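Tabletop Manipulation with a Wrist Camera
Final report, Group 5
Po-yen Chu, Pei-shan Wu, Nhyira Eshun, Laurier MacDonald

1. Goal

Our task was to collect teleoperated pick-and-place episodes with ordinary classroom objects and use them to train a small grasping policy. The course target was 2,000 episodes shared across all groups. We named our part of the code Famemden, and it runs on top of the Hsueh control library from last year's class.

2. Objects

We picked things that are hard to see. Our advisor, Oi-ling Tseng, suggested clear plastic early on, and most of our set ended up being measuring and drawing tools.
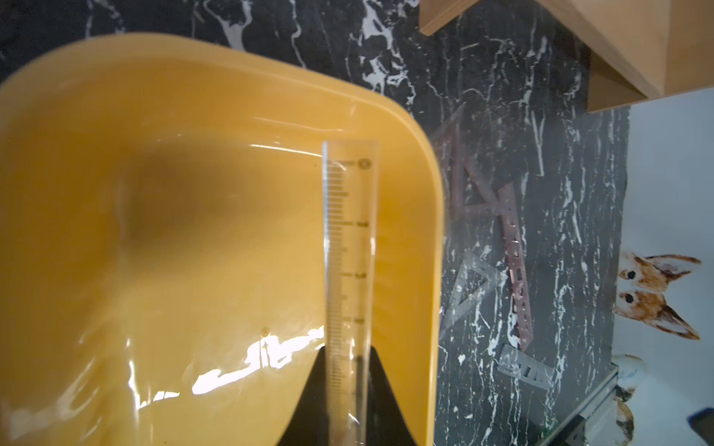 Grasp height turned out to matter more than grip force. Pei-shan first wrote the approach to close near the top of an object, and tall things tipped as soon as the arm moved sideways. We changed it to close low, with the fingers on both sides near the base, the way the graduated cylinder is held in the yellow basin. After that change tipping was rare. The glare inside the basin was a separate problem, and we handled it by varying the exposure in training.

3. Flat objects

Flat tools were the slowest part of the project. The fingers have to come down almost to the table, and a small error in height means they either miss the edge or press into the surface. Laurier added a slow final descent that stops when the motor current rises. This cost extra time in each episode but we kept it.

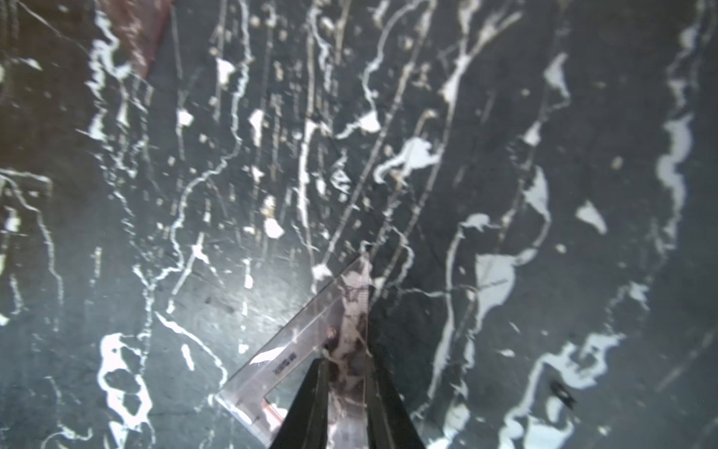 The second issue was finding the edge at all. Our detector was trained on plain backgrounds, and on the black and white marble pattern it often took a vein for an outline. Nhyira relabeled 114 episodes by hand – mostly the set squares – and we retrained on those.

4. Results

Upright objects were picked up reliably by July. Flat ones improved after the relabeling, but the policy still hesitates when two tools overlap. It sometimes closes on the wrong one and has to be reset by the operator.

5. What is left

We would like to record depth along with color, and to try 8 starting poses per object where we now use one. Po-yen has the calibration files and will pass them on to the next group with the notes on finger height.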